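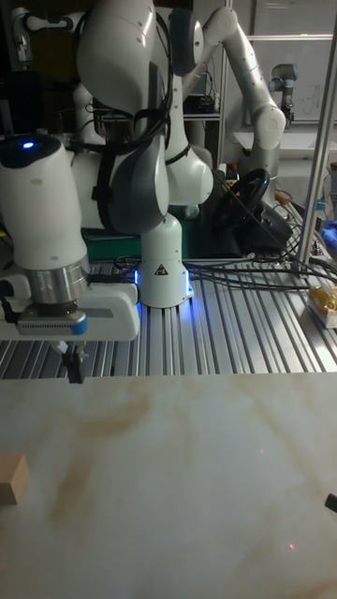

3. Collection of demonstrations

3.1 Workspace

All demonstrations for Patus were gathered at a single station in the Rosser laboratory. The arms stand on a slotted aluminium table, and the working surface is a large white tabletop with brownish, marble-like streaks placed in front of the rails. We kept this top for the whole study. An earlier pilot used a plain matte sheet, and policies trained on it did poorly once the background had any pattern of its own.

Figure 1 shows the station with the gripper of one white arm over the working surface, both fingers pointing down. A small light-brown wooden block rests on the left edge of the tabletop. The second white arm is behind the first. The equipment and cabling at the back of the table were left in view and were not masked in training, as we wanted the policy to cope with an ordinary cluttered background.

3.2 Task and procedure

Each episode consists of one pick and one place. The operator guides the gripper to the object, closes the fingers, lifts, carries the object to a goal position and releases it. Goal positions were drawn at random before the session and read out to the operator by a second person. Start positions were left to the operator, with the one instruction that they should differ from the last. We included starts close to the edges of the tabletop on purpose – in the pilot these made up most of the failures at test time.

Operators worked in blocks of 28 episodes with a break after each block. Elin Vaughan and Aleksi Valtonen recorded most of the blocks, and Lâm Khúc recorded the remainder. All three had used the arm before. We did not ask for any particular speed or approach angle, and there are visible differences in style. Valtonen tends to come straight down on the object, while Vaughan closes in at a shallow angle and corrects late. We kept both. Section 5 reports what happens when the policy is trained on one operator alone.

3.3 Screening

An episode was discarded if the arm reached a joint limit, if the object was knocked out of reach, or if the recording had a gap in the joint readings. Episodes with a missed first grasp were kept as long as the operator recovered and finished the task. Unnur Ladefoged checked every episode by replaying it at double speed, and Macarena Manzano checked a random subset again without seeing the first set of labels. They disagreed on 4 episodes, all of them cases where the object was released slightly above the surface and rolled. These were kept.

After screening we had 200 episodes for training. A further 53 were held out and used only for choosing the checkpoint. The median episode is roughly half a minute long, most of it spent on the approach.

3.4 Format

Joint positions, gripper opening and camera frames were written to one file per episode with a shared clock. The Dillus loader resamples all streams to the slowest one. Idle time before the first movement was trimmed, but pauses inside an episode were left alone – some of them come just before a difficult grasp, and removing them made the recorded motion jump.

Comments (3)

tbraddock: Did you try trimming the pauses only for the shallow-angle operator? We had trouble with long hesitations being copied by the policy.

M. Manzano: We haven't run that one. Hesitations do get copied a little, mostly near the edges.

Vornstead reader: Would like to see the pilot results on the matte sheet in the appendix, even if they're poor.

This site uses cookies to remember your reading preferences. Accept | Manage settings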